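Sikura fuzzy blanket in green, reviewed after 5 weeks

Posted 25 Nov 2024

I don't trust a blanket with 902 reviews and hardly a complaint among them. The Sikura has exactly that on the Tarar site, and most of them read as if they were written the minute the package was opened. Soft! So soft! Fine. Every fuzzy blanket is soft on the first day. I wanted to know what it was like after a few washes, on a bed that gets used for more than sleeping.

I paid over $23 for it, shipping included. The older Buvunon it replaced cost less, and I'll admit I went in expecting to send this one back.

The smell first. There was a chemical whiff when I opened the bag, and airing it by the window for a night took care of most of it. The rest went in the first wash. The care tag says cold water and no dryer, while the product page says "machine dry safe." I went with the tag. Someone at Sikura should pick one.

The color is close to the listing, maybe a little grayer in the evening. The hem stitching is straight except at one corner, where I trimmed a loose thread and it hasn't run any further. As for warmth, it's a middle layer. The page calls it "all-winter," and I don't believe that for a house with any kind of draft. I slept under it alone on one chilly night in March-type weather and got up for a second blanket.

After 4 washes the pile is flatter where people sit. You notice it if you brush it the wrong way with your hand. The Buvunon took a lot longer to get to that point.

The page also makes a big deal of "zero transfer," meaning it supposedly won't leave fuzz on your clothes. We fold and sort on top of the bed, and a lot of what we own is black, so that claim was easy to check. 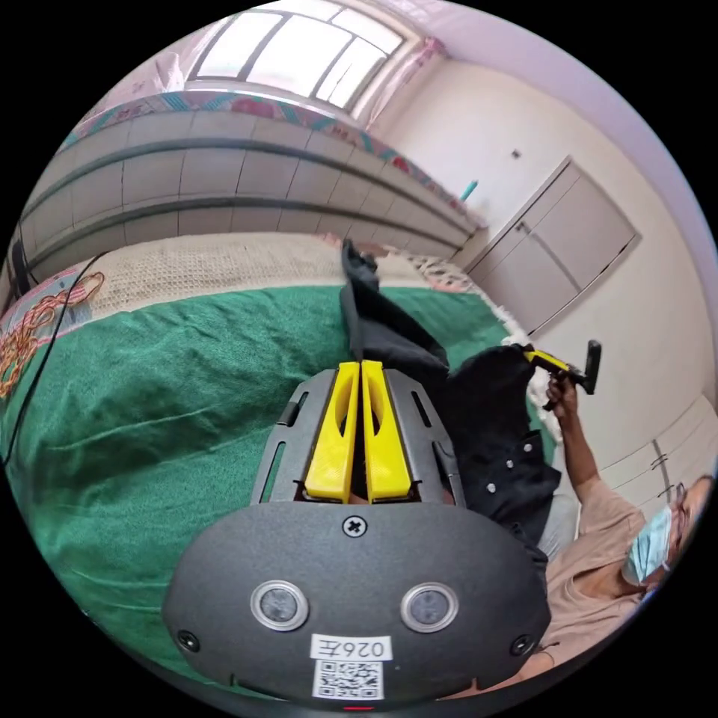
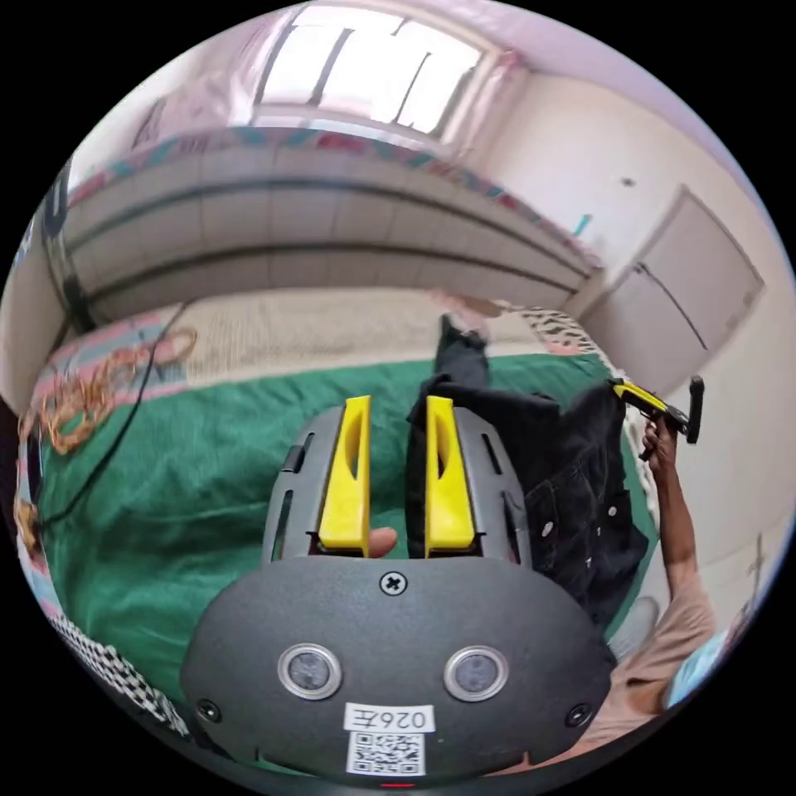
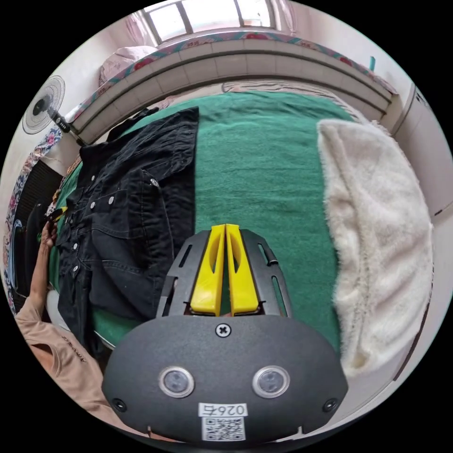
Lint is where I expected to catch Sikura out, and I half did. Before the first wash, it left green specks on anything dark. Now it's much better, though I still wouldn't say zero. Smooth shirts come off it clean. Something like the black denim jacket in the third picture I go over with a roller, mostly along the button front and around the pocket flap. The cream fuzzy piece lying beside it is harder to judge, as it sheds plenty by itself. Don't expect the blanket to stay flat either. The wrinkles in the second picture are typical, and I've stopped straightening it before I fold.

My friend Raphaël Baudry has the Prosari version, which costs more and feels thicker to me, but he complains about fuzz too. I'm keeping the Sikura. At full price I wouldn't buy another one, and I'd skip it completely if you want a single blanket for winter.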